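Foltgate publishes folding and handling guidance for household cloth

MEDIA RELEASE
3 August 2024

Foltgate has released a revised handling guide for plain household textiles, covering the sorting, folding and stacking of flat cloths on tables, beds and other horizontal surfaces. The guide replaces the edition issued in March and applies to unfitted items with at least one straight hem. Fitted sheets, quilted goods and garments with fastenings are outside its scope.

The revision was prepared by Foltgate's textile care group with Nemex, which supplied the cloth samples, and Gebretsadik, which maintained the fold records. Trials were carried out on 200 cloths over 1,000 fold cycles. Colours were mixed within each batch so that layers remained distinguishable when one cloth lay over another.

The principal change concerns the order of work. The earlier edition began with smoothing. The revised edition begins with locating a hem, which then serves as the reference line for every subsequent fold. Where cloths overlap, the upper item is to be lifted clear before the lower one is touched. Pulling a lower cloth from beneath an upper one transfers creases to both and is no longer an accepted method. 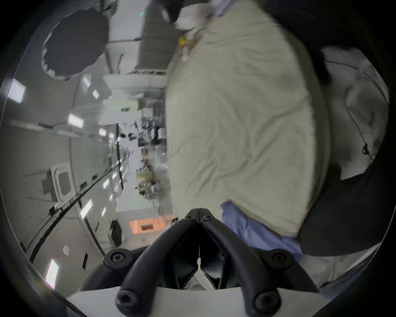 A pale beige-yellow cloth with diagonal creases, with crumpled periwinkle-blue fabric emerging from beneath its hem.

"Most faults in a finished stack start at the first fold," said Markos Giannakopoulos, technical lead for textile care at Foltgate. "If the hem is not straight when the cloth is halved, the error doubles at the next fold and the edges will not meet. Pressing it flat at the end does not correct that."

The guide distinguishes between 2 categories of crease. Soft creases run across the body of the cloth and release when opposite edges are drawn apart by hand. Set creases remain after drawing and require steam or re-washing. Cloths with set creases are to be put aside at the sorting stage and left out of the stack.

A new section deals with work surfaces. Hard tabletops allow a cloth to slide, which assists alignment but makes the second fold more likely to shift. Fabric-covered surfaces, including mattresses, hold the lower layer in place but conceal small folds on the underside. The guide recommends running a flat hand beneath the cloth once before the first fold when working on a mattress. 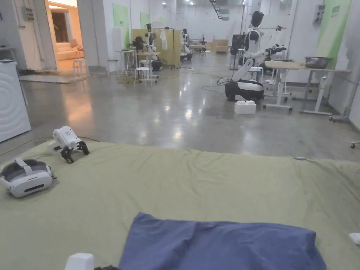

Dark cloths receive separate treatment in the revised text. Navy and black fabrics show lint readily and hide shallow creases under overhead lighting, so inspection is to be carried out by touch as well as by eye. Folded dark items should be laid flat with the closed edge towards the person folding, and stacked apart from pale items until lint has been removed.

Storage provisions are unchanged. Stacks are to be kept on a level shelf, closed edges outward, with the heaviest cloth at the base.

The guide forms part of the Trirell household series and is available on request from Foltgate. Organisations holding the March edition will receive the revised text at no charge. Printed copies are supplied in packs of 2, one for the work area and one for reference.

Media enquiries: Markos Giannakopoulos, Textile Care, Foltgate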